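Chapter 5
Sweets, Wrappers and Small Gifts: Sorting What Comes in Twos and Handfuls

Before we start, I'd like you to go and find the candy in your house. I mean all of it, the good chocolate in the kitchen cupboard and also the two mints in the coat you wore to a wedding last November, the fruit chews in the glove compartment, the little foil thing that has been in the bowl by the door for so long that everyone has stopped seeing it. Put it on a clean surface, the kitchen table or the top of a made bed, and leave it there while you read. You'll want it beside you.

In the last chapter we worked with things that have an obvious home. A saucepan goes with the saucepans, a towel goes with the towels, and most of the labor is in the lifting and carrying. Small treats are another matter. They come into a household a few at a time, out of pockets and party bags and parcels from relatives, and they are light and cheerful and easy to put down anywhere. My colleague Renata Baran, who taught the home management course at Letthorpe with me for many years, used to ask each new group to guess how many separate pieces of candy they had at home. The guesses ran from five to 20. Then she sent them off to look, and one student came back with 100 pieces in a pillowcase, rather proud of herself. I should add that she shared them, and that we didn't get much done that afternoon!

What we are going to practice in this chapter is sorting by kind when the kinds are not handed to you. Candy is wonderful for this. It is small enough to spread out on a bedspread, it won't break if you drop it, and the decisions it asks for (by color? by wrapper? by who is allowed to eat it?) are exactly the decisions you will face later on with buttons, medicines, photographs and the dreaded drawer of cables. If you learn to make up your mind about a toffee, you are a good part of the way to making up your mind about a tax receipt.
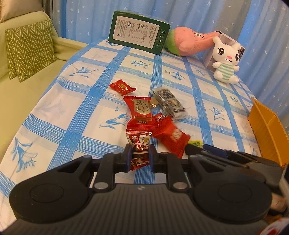
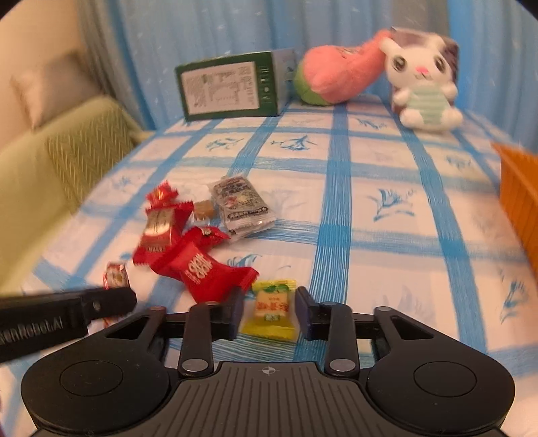 Gift candy deserves a pile of its own, at least at the beginning, and I would ask you to be patient with it. A good deal of what turns up in a family home was given on an occasion, and the wrapper often carries the occasion with it. Take the large red packet on the blue-and-white sheet, with 枣生贵子 printed across it in big gold-and-black characters. The phrase is a play on an old wedding wish for children to come soon, with the word for "date," the fruit, standing in for the word for "early," and the smaller label, 阿胶蜜枣, tells you that honeyed dates are just what we are dealing with. Somebody who sorts only by color would put it with every other red wrapper and think no more about it. Somebody who reads the label has learned that it is dried fruit, that it belongs to a tradition of good wishes, and that a grandmother may want to be asked before it goes into the general jar.

So the first rule of the chapter is to read before you group. Turn each piece over. If the print is in a language you don't know, ask a neighbor or a cousin; in my experience people love to be asked, and you may come away with a story and a second packet. The second rule is to keep the box, if there is one, until you have finished, as the ingredients and dates are so often printed there and nowhere else. Families with allergies will know this already — the rest of us tend to flatten the box first and wonder afterward.

You will need two shallow trays, a pencil, some slips of paper and up to an hour of a quiet evening. Soft toys, cushions and sleeping cats may stay where they are. We will be coming to soft toys in Chapter 7, and they can wait.

5.1 The first pass

Begin with the pieces nearest to you and work outward, picking up one at a time. Say aloud what it is, even if you feel silly.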